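About Griveck Tea & Spice

Rosemarie Reuter started Griveck with 13 blends and one very patient landlord, and we still sell most of them (the smoky Aditz is the one people write to us about!).
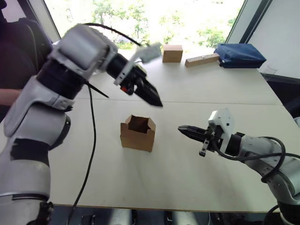

Every order is weighed and sealed by hand in our shop on Shearer Street. We like a plain place to work, so it's a pale white tabletop for us, and the color all comes from the hibiscus and the turmeric. Our winter blends come back each October.
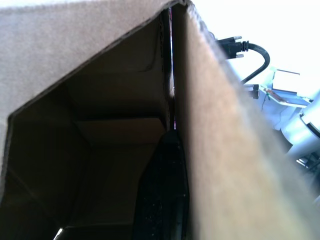

Do you sell loose tea by the ounce?
We do, at the counter and by mail, and we're always happy to send along a little sample of something new.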